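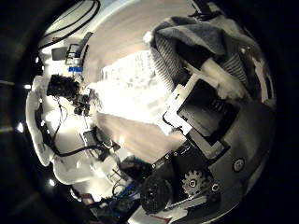 Attachment: white bracket with gray housing below it

Vasport Library Support
Ticket: Episode order wrong and subtitles late on Kakakhel complete series set
Status: Resolved (workaround), defect open with development
Product: Vasport Library, desktop edition
Player: Lirusen tabletop DVD player, networked
Opened by: Zuweira Ansah

Original report

I keep a catalog of TV series on DVD in Vasport Library, 2,000 titles, and use the Lirusen player as the playback device. Everything works except the Kakakhel complete series set from Clilevano. There are two problems.

First, the episodes on every disc of season one are listed in the wrong order. Vasport puts the pilot last and starts with what should be the second episode. If I choose Play All from the Vasport window, it follows the wrong order. If I use the disc's own menu, the order is right.

Second, English subtitles appear late. The delay is 600 milliseconds according to the sync overlay and does not grow during the episode. It happens on season one only. The later seasons are from a different pressing, with a different menu design, and have no delay.

Already tried: cleaning the discs, restarting the player, removing the set from the catalog and adding it again. No change.

Reply from support

Thank you for the detail. The two symptoms may have separate causes, so please test them separately.

For the episode order, open the set in Vasport, go to Disc Details and turn on Show Title Numbers. Copy the list for the first disc into this ticket. Do not use Refresh From Online yet. It overwrites the local list, and we want to see what the disc reported.

For the subtitles, play the same disc on the Lirusen player with Vasport closed on the computer. Start from the disc menu and let the first episode run past the opening credits. Tell us whether the delay is present.

Also send the player firmware version, from Settings, then System.

Reply from Zuweira Ansah

Title list for disc one, as shown by Vasport:

Title 1: menu loop
Title 2: episode "The Ferry Office"
Title 3: episode "Cold Storage"
Title 4: episode "A Room in the Annex"
Title 5: Pilot

So the pilot really is stored last on the disc. I had assumed Vasport was sorting it.

With Vasport closed and the disc started from its menu, the subtitles are on time. With Vasport open but idle, also on time. With playback started from Vasport, late. I repeated each case and got the same result.

Firmware is the current one. The player says no update is available.

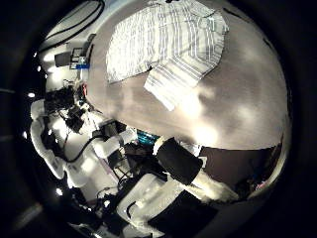
One more result, which may matter. If I start an episode from Vasport, press Stop on the remote, and then press Play on the remote, the subtitles come back on time. If I pause and resume, they stay late. Changing the subtitle language and changing it back has no effect either way.

I also checked another Clilevano set, a short comedy series, and it has neither problem.

Reply from support

The title list explains the first symptom. Clilevano authored season one with the pilot as the last title and set the viewing order in the menu's program chain. Vasport reads titles in numeric order unless the program chain is enabled for that set. To enable it:

1. Select the set and open Properties.
2. On the Playback tab, change Episode Order from Title Number to Disc Program.
3. Click Apply, then close and reopen the set.
4. Check the order on each season one disc before using Play All.

The setting is stored per set. Custom episode names are kept, but they follow the title number, so the pilot will carry its name to the top of the list.

The Stop and Play result is useful. When Vasport starts a title directly, it skips the navigation commands at the head of the disc. On this pressing one of those commands resets the subtitle clock. The Lirusen player runs it after a full stop but skips it on resume from pause. We have reproduced this here with a season one disc.

Workaround: on the same Playback tab, turn on Run First Play Before Title. This adds a short wait and shows the publisher warning each time. Do not correct the delay with the manual subtitle offset. The offset applies to the player as a whole and will make subtitles early on every other disc.

Reply from Zuweira Ansah

Episode order is correct on all season one discs after the change. Play All starts with the pilot.

Run First Play fixes the subtitles. The warning screen is a nuisance — it shows before every episode in Play All, and it can't be skipped with the remote. I will leave the option on for season one and off for the rest, if that can be done within one set.

Reply from support

It can't be done within one set in this version. Split season one into its own entry with Edit, then Split by Season, and apply the option there. Watch history moves with the episodes. Box art does not, so assign it again after the split.

A defect has been logged for the subtitle clock, and the repeated warning has been added to it. The fix is planned for the June maintenance release. This ticket will be linked to the release notes.

Last entry, 4:40 p.m.

Split done, art reassigned, both problems gone. Fine to close.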